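# Color coding in shared supply rooms: request for comment

**Wirkville Facilities Forum › Stores and Supplies › Open for comment**

---

**stores_office_wv** (moderator)

Members are invited to comment on the draft storage standard for shared supply rooms. The draft proposes that every room use containers in a fixed set of colors, with red for items in current use, blue for reserve stock, and gray for returns. Written labels would become optional.
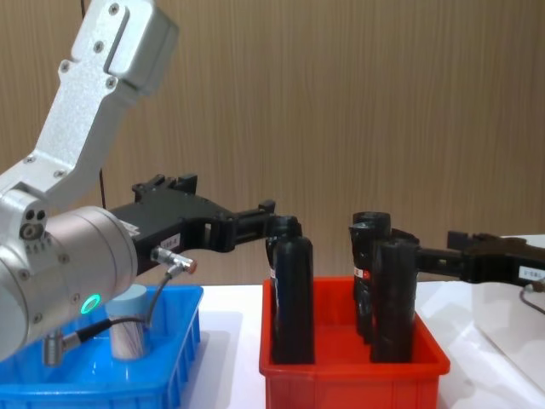
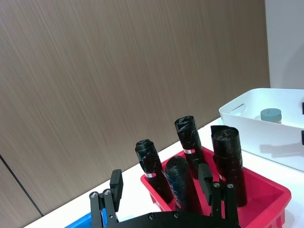
*Red container with black items standing upright, both views.*

The draft applies to the Wirkville main building and to the Drimis and Ouali annexes. Outdoor storage and the archive are excluded. Comments will be accepted until the end of June. Please state which building you work in and cite the section of the draft to which your comment refers.

---

**drimis_frontdesk**

Drimis annex, Section 2.

We support the proposal. Our supply room serves 14 departments, and most of the people who enter it do so once or twice a month. They do not read labels. Color is the one instruction we have seen visitors follow without being asked.

We request that Section 2 state who orders the containers. At present each department buys its own, and the shades vary a great deal. We have two bins on the same shelf which one supplier calls red and which most of us would call orange.

---

**m_wako**

Ouali annex, Sections 2 and 4.

I must register an objection to making written labels optional. A color tells the user the status of an item. It says nothing as to what the item is, when it was received, or which department paid for it. Those are the three matters on which my office receives complaints.

I also draw attention to accessibility. Red and gray can be difficult to tell apart for some staff, particularly under the lighting in our lower corridor. Section 4 refers to "equal ease of use" and offers no means of achieving it. I propose the following wording:

> Each container shall carry a written label on its front face. Color may be used in addition to the label and shall not replace it.

Mulugeta Wako
Ouali annex

---

**drimis_frontdesk**

> A color tells the user the status of an item. It says nothing as to what the item is

With respect, the contents of an open container are visible to any person standing in front of it. The draft concerns open containers only. Mandatory labels on every bin would be a burden on the front desk, which is where the labels are printed. We issued 200 of them last year, and a good number were found on the floor by spring.

We have no objection to labels on reserve stock.

---

**zanora_contracts**

Writing on behalf of the Zanora supply contract desk. We take no position on labels.

On ordering: the current contract lists containers in red, blue, green, and white. Gray is not on the list. If gray is retained for returns, an amendment will be needed, and amendments are taken up only at the quarterly review. White could be substituted with no change to the contract.

Shades are consistent within one product line. The variation reported at Drimis is most likely the result of purchases made outside the contract. Departments are reminded that such purchases require prior approval.

---

**drimis_frontdesk**

Noted regarding prior approval. The orange bins came with the building.

White would be acceptable to us for returns.

---

**reading_room_2**

Main building, Section 3.

Section 3 requires that tall items be stored upright. We agree as to bottles, tubes, and rolls. We disagree as to poster stock, which is taller than any shelf in our room and has to lie flat. An exception is needed. I suggest "where shelf height allows."

I would also ask that the section specify how full a container may be. When one is packed tightly, people take out everything in order to reach the item at the back and do not put it all back in. We used to leave one space free in each container — an informal rule, started by a former colleague — and it worked well until the room was rearranged.

---

**m_wako**

I support the exception for poster stock.

On the free space, I am less certain. Our shelves are full. If each container must hold less, we need more containers, and there is nowhere to place them. The main building has a walk-in room. Ouali has a cupboard.

Regarding the 200 labels: if they fell off, the fault lies with the adhesive. Our labels sit in clip-on holders, and none has been replaced since they were installed. I would be glad to send a holder to Drimis by internal mail.

---

**drimis_frontdesk**

Please do. Kindly address it to the front desk and not to the mail room.

We maintain our position that labels on open containers should be left to each building. If the holders prove satisfactory we will say so in this thread.

---

**night_keys**

Main building. I close the supply room at 10 p.m.

The draft does not say what I should do with items left on the counter. Currently I put them in whichever container has room. Under the new system I would need to know whether an item is in use or a return, and there is no way for me to tell at that hour. May I propose that unidentified items go into the returns container, and that the day staff sort them in the morning?

---

**reading_room_2**

The day staff in the main building would accept that arrangement, provided that liquids are kept apart.

---

**stores_office_wv** (moderator)

Thank you for the comments received so far. The following changes will be entered in the second draft:

- Section 2: white in place of gray for returns. Containers to be ordered through the Zanora contract.
- Section 3: "where shelf height allows" added. No fill limit for the present.
- Section 5 (new): unidentified items to be placed in returns at closing, liquids on a separate shelf.

Section 4 remains open. The wording proposed by the Ouali annex and the position of the Drimis annex will be printed side by side in the second draft, and members are asked to indicate which they prefer. Staff who have difficulty distinguishing any of the proposed colors may write to this office privately.

---

**m_wako**

The holder has been sent. It takes a standard index card cut in half.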